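**Ticket 469: left finger lags the right when teleoperating CPU removal**
Opened by: Efa James
Assigned to: Recep Avcı
Status: reopened (2)

Driving by hand controller from the Momgate bench. On close, the left finger arrives late, so the chip gets a shove before it gets a grip. The demo then teaches the policy to shove. It is a very good student.

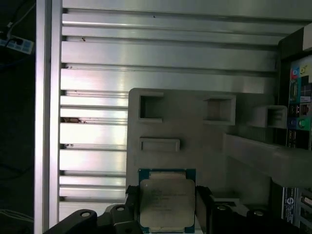

Recep had me reload the Zerex profile and set grip force to 37. Better on the lift, same lag on the close. Episodes up to 366 are tagged "do not train", except the ones Ifor already trained on.

**Recep, 4:10 pm:** Swap the controller cable before touching gains again.

**Efa, 4:45 pm:** Swapped. Lag now on the right finger. Progress, I suppose. Leaving open.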